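Kovinton Play Materials Program
Progress report to the Festuvari Fund
Reporting period: January to April
Prepared by Zawadi Massawe, Program Lead

1. Purpose of the grant

The Fund's award supports the production of plain wooden block sets for early-years classrooms in Ostercombe and the surrounding district. The sets are made from offcuts supplied by the Mwakyusa joinery, and are given to schools free of charge. This report covers the second period of the grant.

2. Production

The target for the full grant year is 1,867 finished blocks. By the end of April the workshop had completed 1,000, which places production slightly ahead of the schedule agreed with the Fund. A further 348 have been cut and are waiting to be sanded.

Output was slower in February, when the bandsaw was out of service for nine working days. The repair was paid for from the workshop's own maintenance budget and no grant money was used.

3. Distribution

Sets have been delivered to six schools. Each set contains 60 blocks, a canvas bag and a printed card for teachers. Two further schools have asked to join the program and their requests will be considered once the current list has been served.

Teachers report that the stepped blocks are used more than the plain ones, particularly for bridges and doorways. One school asked for a larger share of long pieces, and the cutting list has been changed accordingly for the remaining sets.

4. Quality and finish

Remo Pichler continues to oversee inspection. Blocks are checked for splits, raised grain and sharp corners before they are bagged. No paint or stain is applied, and variation in color between pieces is accepted as a normal result of working with offcuts.

The most common reason for rejection in this period was a rough inside corner at the step. The workshop has since moved to a finer blade for this cut and added a second sanding pass by hand. Rejected pieces are recut to a smaller size where possible.

Wooden blocks, with the grain left visible: 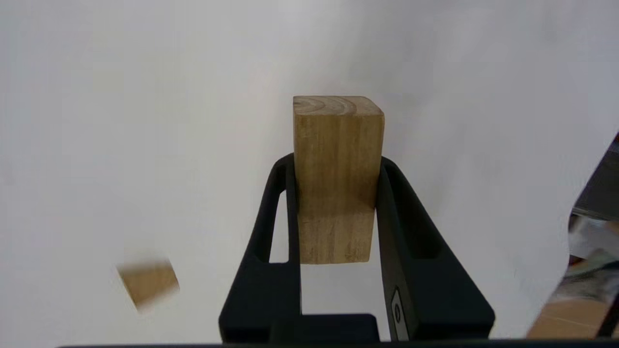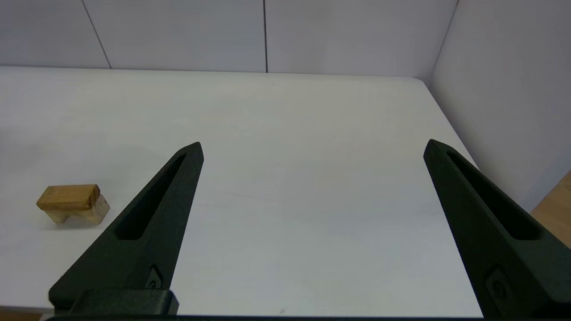

5. Spending

Spending is within budget on all lines except abrasives, where the added sanding pass has raised costs. We propose to cover the difference from the delivery line, which is underspent, and request the Fund's written agreement to this transfer.

6. Plans for the next period

Sanding of the cut stock will be finished in May. Deliveries to the remaining schools on the list will follow in June, before the summer break. A short questionnaire for teachers is being drafted, and the responses will be attached to the final report.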